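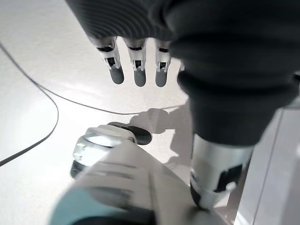 Sorting out the bottle shelf

12 shares | 3 comments

The bottles at the Kescombe workroom have been due for a sort for a long time. Nesrin Baysal started on it in November, and most of the work is done. She took everything down to a white table first and checked each label before anything went back up.

Bottles with a readable label were kept. If the label had come away or the cap didn't close, the bottle was emptied and rinsed for recycling. In the end 19 were thrown out and 24 stayed. A few were duplicates, bought when the first one had slid to the back and couldn't be seen.
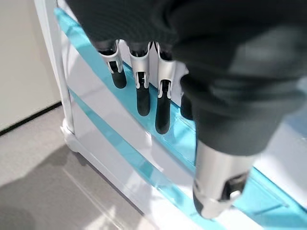 The shelves were wiped down while they were clear. Please put bottles back upright with the label to the front, and leave a hand's width between rows so that the ones behind can be reached. Tall bottles go on the bottom shelf. Anything that drips should be wiped before it goes away, as old drips were the main reason the labels had become hard to read.

Ozan Kurtuluş has written a list of what is kept where and taped it inside the door. If you finish a bottle, cross it off and add the date. New ones are ordered once a month, so a note on the list is enough.

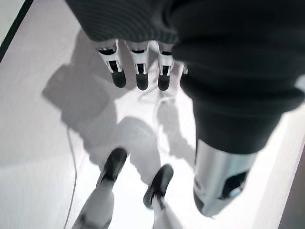

The floor needs to stay clear as well. Boxes from deliveries should be flattened the same day and taken to the back hall. The cleaning cupboard is next, and Nesrin would like one more person to help with it. It should take 30 minutes.

5 likes | Leave a comment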